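Alcohol markers bleeding thru paper, what am I doing wrong
Posted in Art Supplies, May 2018

Leonidas Liapis
Bought the Studell set in January, brush tip one end, chisel the other. Love the colors. But every page bleeds thru and the skin tones go blotchy where I stop and start. Using a Bisen sketchbook, paper feels thick to me.

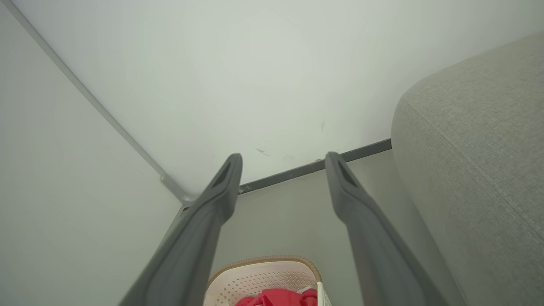
Also tried putting a scrap sheet underneath — saves the next page but the lines still feather out past my ink. Is it the paper or the pens? Don't want to buy another set if I dont have to.

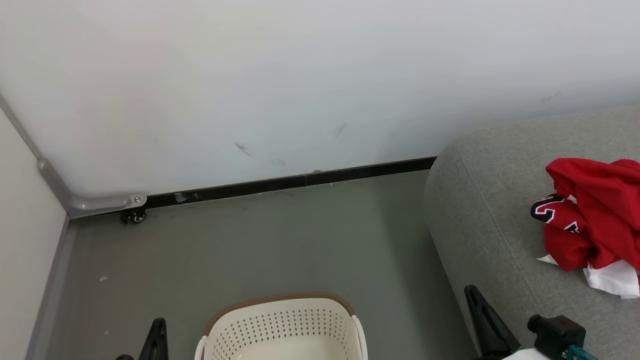
Plillilbridge
Paper. Sketchbook stock drinks alcohol ink, doesnt matter how thick. Get a proper marker pad, the coated kind. Makris sells one, 42 sheets, that's what I use. Blotches — work faster, keep the edge wet, go over it again with the same pen before it dries. Small sections. And let your line art dry all the way first or it'll smear. Some bleed on the back is normal even on good paper, just use one side. 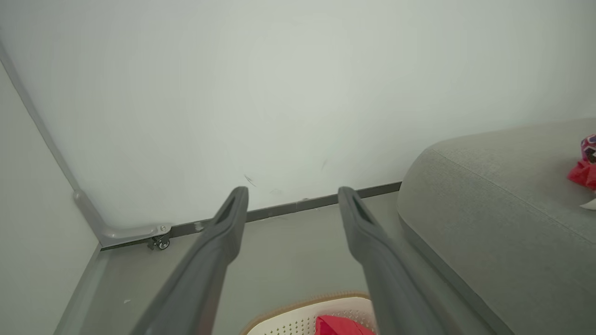
inkpot151 didn't agree it was all paper. Chisel end puts down way too much ink for faces, use the brush and stop a little short of the line, it spreads by itself. Colorless blender helps too. Store them flat btw, mine were standing up and one end went dry.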